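Toy block

Toy blocks, also called building blocks, are solid pieces of wood, plastic or foam used in construction play. A basic set contains bars and cubes cut to related sizes, so that two or more small pieces match the length of a large one. Fuller sets add arches, triangles and columns. Sets for home use often hold 30 pieces, while schools may buy them in lots of 200.

Painted blocks usually come in a small range of strong colors, most often red, blue and yellow. Younger children tend to build flat on the floor, laying pieces in rows before they try to stack them. 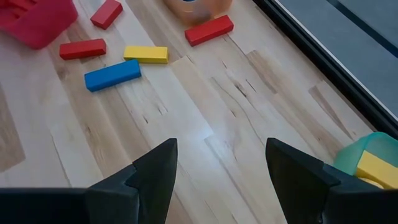

Sorting and storage

Sorting is a common activity with blocks and is also the usual way of putting them away. Pieces may be sorted by color, by shape or by length. Color sorting is the simplest – each color is given its own tray or bin, and the container does not have to match the blocks. A red tray may hold red pieces, while blue blocks go in an orange tray and yellow ones in a green bin.
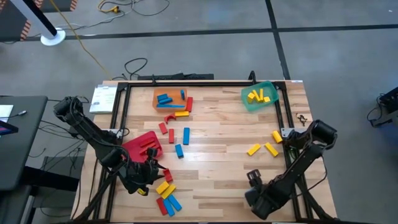 Trays with molded compartments hold each piece in a set position and make a missing block easy to notice. Open bins are faster to fill but take up more shelf space for the same number of pieces. The Pandel system, used in some preschools, combines the two: long bars are kept in flat trays, and small blocks go in deep bins.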